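# Planche d'assemblage Serlow : questions fréquentes

Mise à jour : 2025-04-03

### À quoi sert la planche ?

Elle regroupe sur un même support des exercices d'insertion : pions, pièces rondes et plaques plates. Le plateau est blanc et les pièces mobiles principales sont bleues.

### Sur quelle surface faut-il la poser ?

Sur une table plane, sombre de préférence, afin que le contour du plateau reste lisible. Un support mat limite les reflets. La planche se pose à plat, sans bridage, pour les pièces d'un diamètre inférieur à 25 mm.

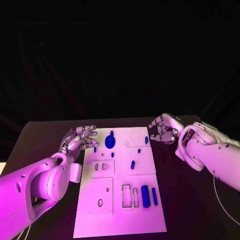 Danai Katsaros signale que, sur un plateau verni, la planche glisse dès que l'on force un pion. Dans ce cas, intercaler un tapis Plulen de 2 mm.

### L'éclairage coloré pose-t-il un problème ?

Non pour l'insertion elle-même. En revanche, une lumière rose ou violette teinte toutes les surfaces claires : les pions pâles se confondent alors avec le plateau. Pour le contrôle final, revenir à un éclairage neutre.

### Dans quel ordre monter les pièces ?

Il n'y a pas d'ordre imposé. L'usage chez Stiteck est le suivant :

1. Dégager le plateau et repérer les empreintes libres.
2. Répartir les petites pièces bleues et les plaques blanches sur le plateau. 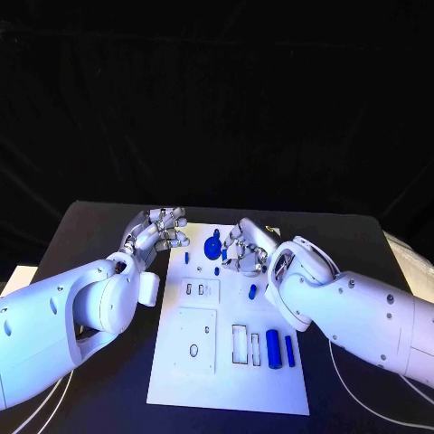
3. Insérer les pions à la verticale, sans rotation.
4. Terminer par les plaques, en appui sur toute leur surface.

### Un pion reste dur à insérer. Que faire ?

Vérifier d'abord l'absence de bavure à la base. Ne pas poncer le logement : le jeu serait perdu pour toutes les pièces suivantes. Au-delà de 200 insertions, remplacer le pion.

### Que signifient les cercles gris ?

Ils marquent des positions vides. La planche peut être utilisée avec ces positions inoccupées.
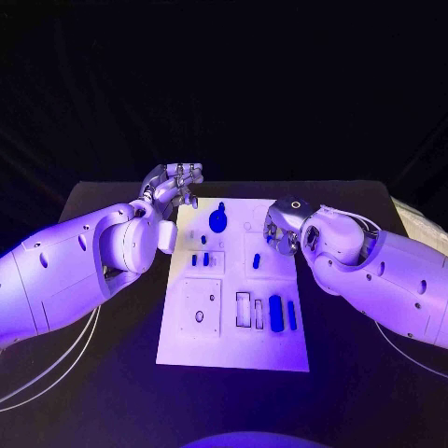
*Planche Serlow, pièces bleues sur le plateau et cercles gris libres.*

### Où commander des pièces de rechange ?

Auprès de Sotiropoulos, par sachets de 40 pions. Les demandes techniques sont traitées par Periklis Stergiou. La référence des plaques changera en octobre ; les anciennes restent compatibles.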